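Weidong Xu
Sunday, July 19, 2020

Thread on whether a machine can do tape yet. Household and shop floor both. Short version: finding the end is still the hard part. 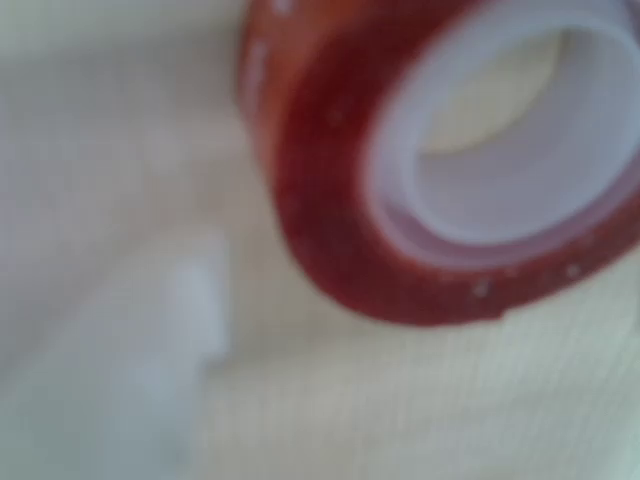

Arūnas Ozoliņš replied that carton sealers have run tape all day since before either of us had a job, so he doesn't see what is left to solve.

Carton sealers do run tape all day. A person threads the roll. A person clears the jam and finds the end again. The machine owns the easy part of the cycle, where the tape is already under tension and the box is always in the same place.

The job I mean starts earlier. A roll of red tape is lying on a cloth. Pick it up, find the free end, lift it, pull off a length, cut it, put it on something. A ten-year-old can do this while talking.

Step one, the pick. Mostly fine. A roll is a ring, so you can grip across the band or put one finger through the core. On a hard bench I would call this done. On fabric it is less done. The cloth gives, the fingertips catch it, and now you are holding a roll and a tablecloth.

Step two, the end. On glossy translucent tape the edge of the last layer is a very thin step in a surface that is the same color on both sides of it. Depth sensors are poor on shiny, see-through material. Color gives you little. What does work is a low light at a shallow angle while the roll turns, and that is a fixture, so you have built half a carton sealer.

People don't look for the end either. They run a fingernail around the roll until it clicks. That is a touch problem, and most grippers I have used have nothing like a fingernail.

We tried this at Clusstead last November. Hard plastic scraper on one finger, force reading at the wrist, roll turned by the other arm. 70 tries on a new roll. It found the edge on 42 of them.

Most of the misses were the scraper riding over the step. Push harder and it digs into the layer below, and then you have a torn strip and two ends. Every person who has wrapped a present knows this failure.

Step three, the lift. You need a few millimeters free before a gripper can hold it. Adhesive side down, this is a peel. Start at a corner, low angle, slow. Programmable. Once there is a tab, I trust the machine more than I trust me.

Step four, the pull. Fine. Constant speed, constant force. Robots like this.

Step five, letting go. The tape is now stuck to the finger. Coated fingertips help until they get dirty. Dagim Woldegiorgis suggested never touching the adhesive at all, vacuum cup on the back side only. It holds well on wide tape. On narrow tape the cup leaks at both edges.

Lint is the other thing. Cloth sheds, fibers get on the sides of the roll and on any exposed adhesive, and the friction numbers you tuned in the morning are wrong by lunch.

Gebremedhin Gebreyes asked about cost. Our scraper finger came to 539 dollars with the machining. The force sensor was 2665. A desk dispenser with a toothed edge costs less than lunch and solves steps two, three and most of five.

Which is my real position for the shop floor. If you control the supply, put the roll in a dispenser and let the robot take cut pieces from a known spot. Caltenmont does it this way on their packing benches and the robot side of it is dull. Dull is good.

At home you don't control the supply. The roll is in a drawer, or on the bed, or on the ironing. The end has folded back on itself. Somebody used the last piece in a hurry. No fixture covers that.

Ibsa Gebru wanted a yes or no by task. Sealing identical boxes: yes. Sealing mixed boxes from a dispenser: yes, slowly, over a second of dead time per cut. Masking a flat panel in a jig: yes. Restarting a loose roll: sometimes. Wrapping a gift: no.

On learned policies, I have watched the Redalitz demo several times. The tab is already lifted when the clip starts. Good pull, clean cut. I would like to see the thirty seconds before it.

Things I would try next, if anyone has bench time. A thinner scraper with some flex in it. Listening for the click with a contact microphone on the finger. And leaving a folded tab at the end of every task, like a considerate coworker, so the next pick skips step two.

Arūnas, the microphone was going to be your part. I have two spare ones in the Endale cabinet, second shelf.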